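Why Is an Orange Bumpy and an Apple Smooth?

All about fruit skin, for kids who like to look closely
25 November 2021

Pick up an orange. Run your thumb over it. Feel that? Lots of tiny dips, like the outside of a golf ball but smaller. Now do the same with an apple. Smooth! Maybe even a bit slippery.

Same kind of food, grows on a tree, sits in the same bowl. So why do they feel so different?

Skin first

Every fruit has a skin. The skin has a big job. It keeps the juice in and keeps bugs and germs out. No skin, and the inside dries up fast. You can test this at home, more on that in a minute.

But each fruit makes its skin its own way.

The orange way

Orange peel is thick. Two layers. The outside layer is the orange-colored part. Under it is the white spongy stuff you pick off and leave on your plate. That white stuff has a name, pith. Good word. Say it ten times fast.

Now the dips. The colored layer is full of teeny bags of oil. The oil is what you smell when somebody peels an orange on the other side of the room. Bend a peice of peel and squeeze it, and a fine mist shoots out. (Not near your eyes! It stings. Not near candles either, that oil can catch fire.)

Lemons have oil bags. Limes too. So do tangerines and grapefruit. All of them belong to one family, called citrus.

The apple way

Apple skin is thin, thin, thin. You eat it without even thinking. On top of it there is a layer of wax, and the apple makes that wax all by itself. Water can't get through very well. Rub an apple on your sleeve and it shines, that's the wax getting polished. Stores sometimes add a little extra wax after the apples are washed.

And what about the speckles? Lots of apples have them, little pale dots all over. Those are called lenticels (LEN-tih-sells). They are tiny openings, and air goes in and out of them. Yes, air. An apple on your counter is still using up oxygen, long after it got picked. So is an orange.

Get some fruit together and compare. Spread a towel out so nothing rolls off, and pick a towel in a color that makes the fruit easy to see.
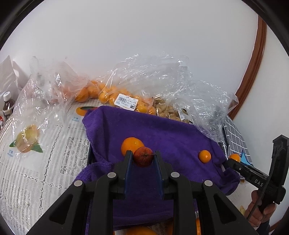 Speckles on the apple, dimples on the big orange fruit behind it. Find the stem too!

The stem end

The stem is where the fruit hung on the tree. All its water and sugar came in through there. On an apple the stem usually sits down in a little hollow. With an orange, the stem is often gone by the time you buy it and you get a small round button left behind, kind of greenish or brown.

Flip an apple over and look at the other end. Dry crinkly bits? Those are leftovers from the flower. Every apple used to be a flower.

Try it: the drying test

You need:
2 apples, same size
2 small plates
a peeler
a grownup for the peeling part

1. Peel one apple. Leave the other one alone.
2. Put each on its own plate, somewhere out of the sun.
3. Look at them before bed and again in the morning. Then look the day after that.
4. Draw what you see. Use colors.

The peeled one goes brown, then wrinkly, then sort of leathery. It loses water with nothing to hold it in. The brown part is from air touching the inside of the apple. The other one still looks like you could put it in a lunch box.

Don't eat the peeled one after it has sat out, put it in the compost.

If you have a kitchen scale, weigh both apples every day and write the numbers down. The peeled one gets lighter a lot faster.

Words to know

Citrus: the family with oranges, lemons, limes and grapefruit
Pith: white spongy layer under the peel
Lenticel: a tiny opening in the skin that lets air through
Wax: the shiny coating on an apple

More to look at

Pears have speckles too, easy to spot on the brown ones. Peaches have fuzz. Kiwis have fuzz and then some. Bananas get there own page soon, they are weird enough to need it.

Written by Kenneth Pollock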